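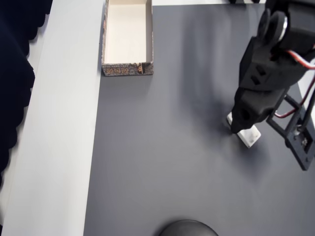 Figure 1. Cell 2, gripper over the white block, card tray at the upper end of the table.

Progress report to Vullmont, work package 3: setup and upkeep of the bench arm cell
Prepared by Grirov, 07/04/2019

Status
The cell is running on the gray table with the printed black gripper. Work package 3 is on schedule except for the cable item listed under open points. Spending to date is $1449, of which $335 went to replacement servos and horns.

Work since the May report
The gripper servo was replaced after the old one developed play in the output gear. The new servo needed its horn set one spline over, so the closed position was taught again and the old offset deleted from the Prillis configuration file. Bracket screws were checked and retightened. Two holes in the previous gripper body had cracked; the part was reprinted with thicker walls and has held up.

The arm base was shifted toward the table edge to gain reach at the tray. All taught points were lost in the move and were entered again by hand. A backup of the point table is now saved after every change.

Alignment check
The white block serves as the test piece. It is placed with its long side in line with the fingers, the gripper is brought down open, and the gap on each side is compared before closing. A difference between the sides is corrected at the wrist joint first and at the base only if the wrist runs out of travel.
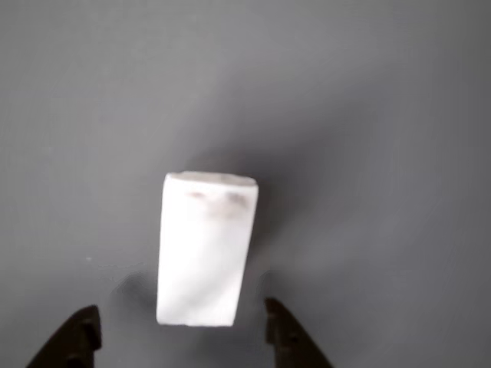 The check is done at the start of each shift and again after any joint has been loosened. With the base in its new position the wrist correction has stayed within limits – the base has not been touched again.

Maintenance schedule
Finger tips: wipe, look for wear, every 24 hours of running time.
Servo screws and horns: check every 400 cycles.
Table surface: clean before the alignment check.
Test piece: replace when the edges round off.

Open points
1. The wires along the upper arm still need strain relief. Clips are on order from Fashola, no delivery date yet.
2. The spare gripper body is printed but has no inserts fitted.
3. The wrist servo runs warmer than the others under hold. Holding current will be lowered in steps and logged.

Next period
Fit the clips, finish the spare gripper, and repeat the full cycle run with the tray in both positions. No change to the budget is requested.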